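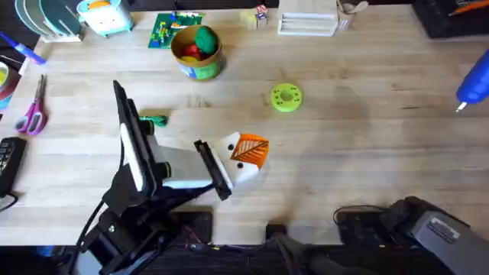 4.2 Workspace and End-Effector Arrangement

All trials were run at Hurkgate on a shared butcher-block workbench. The bench was not cleared between sessions. Figure 4 shows it in its ordinary state, with the Jidari arm reaching in from one corner, a second arm at the opposite lower corner, and hand tools, a tin, a circuit board and small household objects left on the surface. We treated this clutter as a fixed condition of the workshop. Objects were moved only when they fell inside the swept volume of the arm, and their positions were not recorded.

The Jidari is a hobby-class serial arm made of servo housings, black brackets and white structural links. Its original fingers were designed for blocks and other objects with parallel faces. The handheld tools used by workshop members have molded bodies with a varying cross section, and in preliminary runs the original fingers held them at one line of contact per side. Under a light side load the tool rotated about that line. Raising the servo torque reduced the rotation but also raised the housing temperature, and the thermal cutoff ended several of the early runs.

We therefore separated holding from closing. The load is carried by a printed lattice part that deforms around the object, and the servo supplies only enough force to keep the lattice in place. The lattice parts are printed in orange with a diagonal rib pattern, and they are replaced as consumables. Two versions were made. The first has a closed rim and must be loaded from above. The second leaves a V-shaped gap at the front, through which the tool body remains visible to the wrist camera. Both use the same rib spacing and differ by 2 mm in wall height at the seat.

In the upright holding task the tool sits vertically in the second version of the part, which flares outward like a cup around the lower body. The white housing has a shoulder on either side, each with a black screw set into it, and the lattice rests between them. 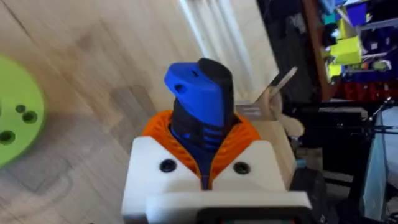 The camera view along the tool is used by the Plustau controller for one purpose only, the estimate of tilt. Plustau takes the outline of the upper body, fits a center line, and compares it with the line stored at loading. No attempt is made to recognize the tool. The background is masked by depth order and not by color — a choice forced on us by the storage area, where brightly colored items sit at the same height in the image as the tool. Color masking was tried first and was abandoned when a yellow box was repeatedly merged with the tool outline.

4.3 Procedure

Each version of the lattice part was tested in 17 runs. A run consisted of loading by hand, closing, a lift, a slow rotation of the wrist, and a return to the starting pose. The operator loaded the tool without a jig, which introduced variation in seating depth. We left this in the protocol, as a home or workshop user would load the tool in the same way. The lattice part was changed after every run in which a rib had visibly split, and otherwise kept.

Motion commands were sent from Ham, a small scheduling script that runs on the bench computer and logs servo position and current. Ham has no model of the surroundings. Clearance was checked by eye before each run, with one hand on the power switch. The second arm was left unpowered during these runs and served only as a mounting point for spare cabling.

A run was scored as held if the estimated tilt at the end of the rotation stayed under the threshold given in Section 4.1, and as lost in all other cases, including those where the camera estimate dropped out. The second rule penalizes the closed-rim version, whose front edge hides part of the tool body at steep wrist angles. We report the dropouts separately in Section 5 so that the reader can discount them.

Cable routing proved more important than expected. The servo lead curves down from the lower joint to the corner of the bench, and at full extension it pulls on the base with enough force to shift the wrist. A printed clip now holds the lead to the first bracket. Runs made before the clip was fitted were discarded and repeated in August under the same protocol.

Related items
Printed lattice inserts for low-torque grippers
Tilt estimation from a wrist camera without object models
Cable strain in bench-mounted hobby arms
Plustau: notes on the controller interface
Shared workshops as test sites: the Hurkgate bench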